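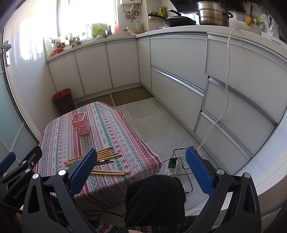
Sprechernotizen: Muster lesen, Muster weitergeben
Vortrag im Textilkreis Andcombe, 45 Minuten plus Fragen

Begrüßung kurz halten, gleich den Stoffballen auf den Tisch legen und durchreichen lassen! Wer zuerst anfasst, hört danach viel besser zu.

Einstieg: Warum reden wir über Streifen und Zickzack? Weil fast alle hier im Raum so ein Tuch besitzen und kaum jemand weiß, wie der Rapport funktioniert. Frage ins Publikum: Wer hat zu Hause etwas Gestreiftes auf dem Küchentisch liegen? Hände hoch, kurz warten.

Teil 1 – Der Rapport
Rapport heißt: das kleinste Stück, das sich wiederholt. Langsam sprechen, das Wort ist für viele neu. Am Ballen zeigen, Finger auf den Anfang, Finger auf das Ende. Bei meinem Lieblingstuch sind es 70 Zentimeter, und darin steckt so viel, dass ich beim ersten Abzeichnen dreimal neu angefangen habe (das ruhig erzählen, da lachen immer alle).
Dann die Aufgabe: Jeder Tisch bekommt einen Streifen Karopapier und zeichnet vier Reihen Rauten. Keine Lineale austeilen. Fünf Minuten, auf die Uhr schauen, letztes Mal waren es zwölf.

Teil 2 – Farbe
Mein Herzstück, hier bitte nicht hetzen! Ein und dasselbe Zickzack wirkt in Rot und Weiß laut und in Grau und Petrol fast schläfrig. Beide Proben nebeneinander halten, möglichst ans Fenster, im Lampenlicht kippt das Petrol ins Grüne.
Hinweis auf das Musterarchiv Panerum: 3,459 Karten, nach Farbfamilien sortiert. Ich war im Oktober zwei Tage dort und hätte zwei Wochen bleiben können. 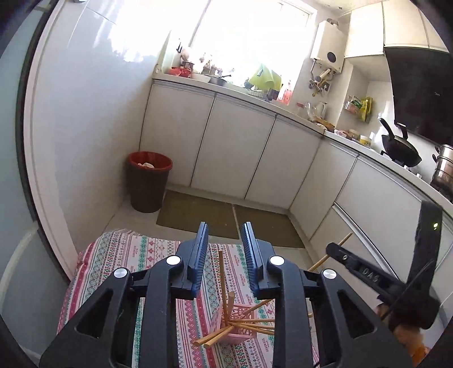

Nach der Farbe kommt die Frage nach dem Waschen, sie kommt jedes Mal. Antwort: erst ein Probestück, kalt, und Rot immer allein. Wer Garn von Drason verwendet, fragt mich bitte in der Pause, das führt sonst zu weit.

Teil 3 – Selber entwerfen
Drei Motive reichen: eine Linie, eine Blüte, ein Punkt. Mehr macht am Anfang nur unglücklich. Auf dem Webrahmen Lu (der kleine, steht vorne links) sind 900 Kettfäden nicht zu schaffen, also Motive grob anlegen und lieber die Bänder unterschiedlich breit machen. Ich liebe diesen Moment, wenn aus dem Karopapier plötzlich ein Tuch wird – unbedingt das halbfertige Stück zeigen, auch mit dem Fehler in der dritten Blüte.

Wenn Zeit bleibt: Schneeflocken als Motiv, sechs Arme auf quadratischem Raster, warum das nie ganz aufgeht. Sonst weglassen.

Fragen. Karopapier wieder einsammeln, Kopien der Vorlage liegen an der Tür.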